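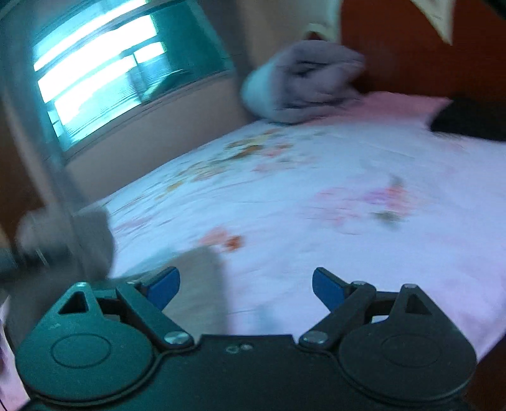
**Firkell, 27 Jan 2023**

# Pre-sale check: novelty kitchen timers, egg cups and toast tongs

This covers the winter delivery from Holub and the leftover Juvley stock from October. Oven gloves and aprons are on their own sheet. Samples were pulled from the top and the bottom of each carton.

Marks used: OK, FIX (can be sold once fixed), HOLD (do not put out).

## 1. Statow rocket timer (wind-up)

| Check | Mark | Comment |
|---|---|---|
| Turns full 60 minutes and rings | OK | Bell is short but you can hear it from the next room. |
| Base sits flat | OK | |
| Fins, sharp edges | FIX | Mold line on one fin catches the skin. Sand it or send it back. |
| Paint, rub test with damp cloth | OK | No color on the cloth. |
| Magnet holds to fridge door | HOLD | See below. |
| Warning label on box | OK | Small print, but all of it is there. |

The magnet is glued into a shallow cup on the back. On 2 samples it came out when the timer was pulled off the door at an angle. A loose magnet that size can be swallowed, so the whole line stays in the back until Holub answers. The version without a magnet has a different box (blue stripe on the lid) and can go out once the fin is dealt with. Please don't mix the two on the shelf.

## 2. Holub robot egg cups, set of four

| Check | Mark | Comment |
|---|---|---|
| Chips and cracks | OK | One broken in transit, written off. |
| Glaze on inside of cup | OK | Smooth, no pinholes. |
| Food contact statement supplied | FIX | Paper is for the older design. Ask for the right one. |
| Feet stable with egg in | OK | Tested with a large egg. It leans a little. |
| Dishwasher claim | FIX | Box says yes, leaflet says top rack only. |
| Packing | OK | |

The arms are the weak point. They stick out past the cup and will be the first thing to knock off in a sink. That isn't a reason to hold them, but the display set should go on the upper shelf where sleeves don't catch it. Batch number on the cartons is 1778. Put it in the email when you ask about the paperwork, they could not find the last order without it.

## 3. Juvley ray gun toast tongs

| Check | Mark | Comment |
|---|---|---|
| Spring closes and opens | OK | |
| Tips, burrs or splinters | OK | Bamboo tips, well finished. |
| Handle rivets tight | FIX | Some are loose. Check every pair before pricing. |
| "Switch off toaster first" notice | HOLD | Missing from the card. |
| Looks like a toy | FIX | Needs the "not a toy" sticker on the front. |

The notice was on the first run and has been dropped from the new card. Juvley can send stickers. Until they come, nothing from this carton is sold, including to people who ask at the counter. 58 pairs are in the carton under the stairs -- it is taped and marked.

Pairs with loose rivets should go in the gray tub. Do not try to tighten them with pliers. It marks the finish and they work loose again.

## 4. Shelf and display

- [x] Heavy items below waist height
- [x] Sample timer tied to the shelf with cord
- [ ] Glass front on the end unit -- hinge still drops, door must be lifted to close
- [x] Price tags not covering warnings
- [ ] Step stool, rubber foot missing from back left leg. Not to be used.
- [x] Aisle clear to the back door
- [ ] Spotlight over the egg cups runs hot. Swap for LED.

## 5. Returns since the last check

Three returns in all. One rocket timer stopped ringing (spring slipped, refunded). One set of egg cups came back as an unwanted gift, complete, put back in stock. One pair of tongs had a scorched tip, and the customer said it had been left resting on the toaster. Refunded and kept with the samples.

## Still to do

1. Write to Holub on the magnets and the food contact paper.
2. Order stickers from Juvley, both kinds.
3. Sort tongs by rivet.
4. New foot for the stool, or a new stool.
5. Recheck the end unit door after the hinge is changed.

Next check is due in 21 days. Held cartons get looked at again then, whether or not the suppliers have replied.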